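Sorting Out the Small Stuff: Your Questions
6 min read

I've been answering the same handful of emails about my clear-out routine for a while now, so I finally sat down and put the answers in one place. I do this in my own home and now and then for friends over in Kirdale, and I'm no professional. If your question isn't on the list, write to me and I'll add it!

Which things do you keep and which do you throw out?

My rule is one question: will I reach for it before December? Jars with a good wide base usually pass. Boxes pass if I can name what's going in them (out loud, I'm strict about that). Drink bottles never pass, and they go straight to the bin corner.

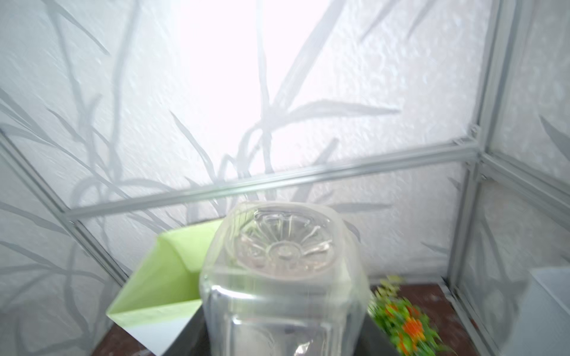 Page last changed: 27/04/2024

Why do you stand your jars upside down?

Dust, mostly. A clear plastic jar left open the right way up collects fluff and crumbs, and then I have to wash it all over again before I can use it. I also just like the bottoms of them - the one I've got out at the moment has a pattern of petals pressed into it, like a little sunburst, and it seems a shame to hide that.

Do you keep lids with the jars?

I don't, and I know that annoys people. Lids live in their own drawer. I've got 29 of them in there and could probably match half!

What size jar is the most useful?

For me it's the 800 ml kind. I used to buy 900 ml ones from Mundgate, and they were lovely, but they were a hair too tall for my shelf and I ended up laying them on their sides, where they rolled every time I shut the cupboard. Measure your shelf first, please.

Are colored boxes better than plain ones?

I'm fond of color. Lime green is my favorite for anything I lose a lot (chargers, tape, spare keys) and I can find it even when the rest of the shelf is a mess. Plain white looks calmer, but I open three white boxes before I get the right one.

Do artificial plants count as clutter?

Not in my house! I like orange blooms with plenty of green, and they cheer up a gray corner for no effort at all. They do need dusting. I use a soft paintbrush for the leaves, then a barely damp cloth. If the pot is light and tips over easily, put a couple of stones in the bottom.

What do you do with all the drink bottles?

I get them together on the floor by the bin and deal with them in one go. Coffee drinks, cola, plain water, whatever has piled up. Caps off, empty out the last drops, a quick rinse for anything sugary, squash, caps back on. Check what your own town wants with the caps, because Ramanauskas Recycling near me changed its mind on that twice.

How do you stop the bin bag from slipping down?

Fold the top well over the rim and let it hang down the outside. A skimpy fold slides in as soon as something heavy lands on it. I buy the light green Nonska bags a size bigger than the bin says, so there's plenty to turn over.

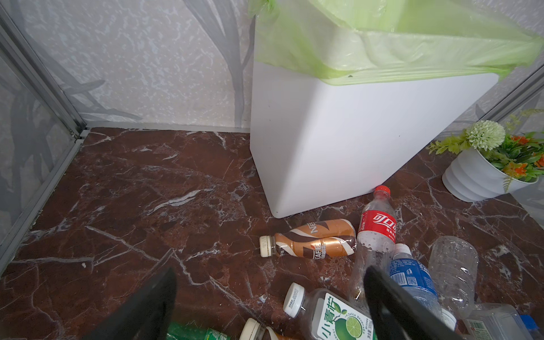

Deividas Org: I'd leave the caps off until the very end and squash the bottles lying down, under your foot. If you cap them first they just spring back and you've gained nothing. Also, a rectangular bin wants its bag corners pushed right down before you fold the top, otherwise half the space is wasted.

Thanks, Deividas, I tried the foot method and it does beat using my hands. I'd only add shoes, and a dry floor if yours is stone or marble.

How often do you do a full clear-out?

Twice a year for the cupboards, and every week for the bottles. Yesenia Huamán wrote to ask if once a year would do, and sure, if you've got the storage. I don't, so my jars get a talking-to every spring.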